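Sterkley Library Service
The winter reading list for wartime diaries and letters is now open for reservations. This thread sets out what is on the list, how to borrow the titles, and how reading groups may apply for sets. 1/8

Sterkley Library Service
The list has three parts: diaries kept at the time, letters sent home, and memoirs written many years later. Readers new to the subject may wish to begin with the letters, as most are brief and can be read in any order. 2/8
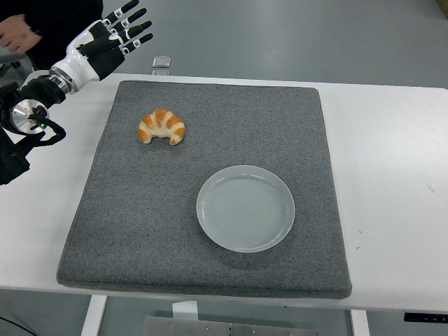
Sterkley Library Service
The lead title is The Estar Letters, a collection of 101 letters between two sisters separated by evacuation. The paperback runs to 184 pages. The earlier hardback has 183 and leaves out the note on place names. Groups reading aloud should check which edition they hold. 3/8

Sterkley Library Service
Also on the list is A Winter at Tadell, the diary of a schoolteacher who recorded prices, weather and the names of pupils as they left. Some entries are a single line. Others, notably those for December, fill several pages and contain distressing accounts of hunger. The service recommends this title for readers aged 14 and over. 4/8

Sterkley Library Service
Several readers have asked why the Tadell diary stops in the middle of a sentence. The final notebook was damaged and its last leaves are missing. The translator has chosen not to supply an ending, and the printed text follows the notebook as it stands. 5/8

Sterkley Library Service
The memoir for this season is The Road from Majimbun. It was written four decades after the events it describes, and the author says plainly where memory has failed. Readers may find it useful to compare the chapter on the river crossing with the shorter account in The Estar Letters – the two differ on several points. 6/8

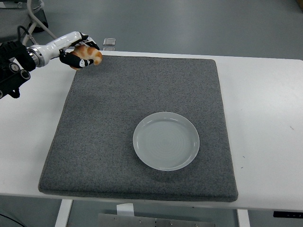 Sterkley Library Service
HOW TO BORROW 7/8
Reservations may be made at any branch desk or through the online catalogue. The loan period is three weeks. Titles may be renewed once, unless another reader is waiting. Large print copies are held for the Estar and Tadell volumes only. The audio edition of the Majimbun memoir is on order and cannot yet be reserved.

Sterkley Library Service
READING GROUPS 8/8
Sets are lent to registered groups for six weeks. Applications close at 5 pm on Friday and should state the title, the number of copies required and the branch for collection. Groups that borrowed a set last season are asked to return it before applying – this includes any discussion notes supplied with the books.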